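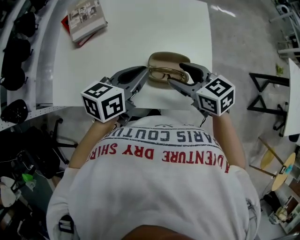

# I finally learned to sew a hem (sort of)

So my great November project was pants. Specifically, the 4 pairs of pants that have been folded on the chair in my bedroom since we moved, every single one of them too long for me, every single one bought with the sentence "oh, I'll just take them up." Reader, I did not take them up. I rolled the cuffs like a kid going clamming and got on with my life.

What changed is that my friend Mirjam Wallner was clearing out her spare room and asked if I wanted her old sewing machine. It's a Hubmann, weighs about as much as a dishwasher, and is the exact green of a hospital hallway. I carried it up the stairs in two stages with a rest on the landing. It came with a cookie tin full of bobbins (half of them not even for that machine!) and a manual with somebody's grocery list written inside the cover. Eggs, dill, light bulbs. I've left it in there.

Threading the thing took me an entire evening. There's a little hook you have to catch on the way down, and if you miss it the machine will happily sew for two inches and then make a bird's nest on the underside. I missed it over and over. I watched a video, I called Mirjam, I watched the video again at half speed, and then I spotted a tiny number 3 stamped in the metal right where the hook is. The numbers go all the way around. They'd been there the whole time and I'd been treating them like decoration.

Okay, the hems. I started with the cheap gray pair because I wouldn't cry if I ruined them. I put them on with the shoes I'd wear them with, stood on the bath mat, and tried to pin them myself, and let me save you some trouble: don't. The second you bend over, the whole leg rides up and your mark is wrong. I ended up with one leg at the ankle and the other heading for the shin. My neighbor Theresia Aebischer came over and did the pinning for me while I stood up straight and stared at the wall, and it took her five minutes, pins in her mouth and everything.

The bit that made the biggest difference was ironing. I'd always thought of pressing as the fussy stuff people do for show, but if you fold the hem up and press it really flat first, the fabric just stays where you put it and you can sew right along without wrestling. I press, pin, press again, and then sew. Then I press it one more time because by now I kind of like it.

Thread matters too, a bit. The stuff in the cookie tin was so old it snapped if you looked at it. I bought a new spool of dark gray (900 yards, so I'm set until retirement) and the snapping stopped.

Pair two went better. Pair three is denim, and I broke a needle going over the side seam with a bang that sent the cat under the couch for the afternoon. Get denim needles! They're a separate thing! And go over the thick part by turning the wheel by hand, slowly, like you're winding a music box.

Pair four is still on the chair. They're black linen, kind of slippery, and I'm a little scared of them. Theresia says to hem those by hand with a blind stitch and has offered to show me if I bring the cake, so I'm trying to decide between lemon and the plum one with the crumbs on top. Leaning plum.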